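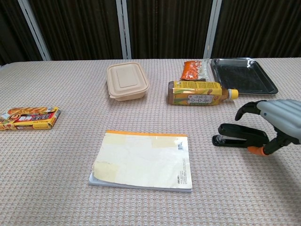
Rosabeige Tischdecke mit kleinem Gittermuster, darauf ein schwarzer Hefter.

Startseite Wohnen Garten Küche Textil Abo Suche

Die Tischdecke kommt zurück

8. Januar 2024

In vielen Haushalten lag die Tischdecke lange im Schrank und kam zu Weihnachten und zur Konfirmation heraus. Der Alltag fand auf der blanken Platte statt, allenfalls auf einem Set aus abwaschbarem Kunststoff. Inzwischen verkaufen die Webereien wieder Decken für jeden Tag, und zwar vor allem solche, die man nicht bügeln muss.

Gefragt sind Gewebe mit Struktur. Bei der Waffelbindung liegen die Fäden so, dass kleine Vertiefungen mit erhöhten Rändern entstehen. Die volle Struktur zeigt sich erst nach der ersten Wäsche, wenn der Stoff einspringt. Wer eine solche Decke selbst näht, wäscht den Stoff deshalb vor dem Zuschnitt. Glatter Damast verzeiht keine Falte, auf einem Waffelstoff fällt sie kaum auf.

Die Weberei Forkia in Batesholm hat ihr Programm im vergangenen Mai umgestellt. Servietten mit Atlaskante gibt es dort nur noch auf Bestellung, dafür läuft die Linie Dimano auf 2 Webstühlen. Der Stoff liegt 135 Zentimeter breit und wiegt 360 Gramm pro Quadratmeter. Für eine Tischdecke ist das schwer. Leichtere Ware verrutscht schneller und wirft an den Ecken Beulen, schwere braucht auf der Leine deutlich länger. 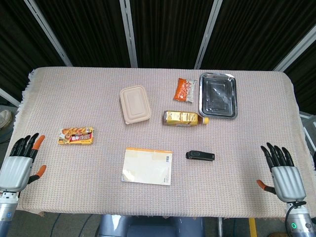 Bei den Farben halten sich die Hersteller zurück. Sand, Altrosa, Leinengrau und ein stumpfes Grün machen den größten Teil der Kollektionen aus. Reines Weiß wird vor allem von der Gastronomie bestellt, wo die Wäsche ohnehin bei hoher Temperatur läuft. Zu Hause sind mittlere Töne praktischer, Kaffeeflecken bleiben darauf weniger auffällig.

Umstritten ist der Rand. Fransen sparen den Saum und wirken lässig, verfilzen aber in der Trommel. Die Wäscherei Poirier, die mehrere Gasthöfe an der Küste beliefert, rät zum Wäschenetz und zu niedriger Schleuderzahl. Lange Fransen kämmt man dort im feuchten Zustand mit einem groben Kamm aus. Ein schmaler Saum mit Briefecken hält länger, kostet in der Konfektion aber spürbar mehr.

Für den Überhang gilt im Alltag eine knappe Handbreit auf jeder Seite als ausreichend. Festliche Decken dürfen tiefer fallen, bis kurz über die Sitzfläche der Stühle. Wer Kinder am Tisch hat, bleibt besser darunter. Eine Unterlage aus Molton schont die Platte und dämpft das Klappern von Geschirr.

Zur Pflege genügt meist wenig. Rotwein sofort mit kaltem Wasser ausspülen, Wachs erst aushärten lassen und dann abheben. Weichspüler lässt man weg, er setzt die Saugfähigkeit der Baumwolle herab. Zum Trocknen wird die Decke kräftig ausgeschüttelt und glatt über die Leine gehängt. Mit 2 Decken im Wechsel kommt ein normaler Haushalt gut durch das Jahr.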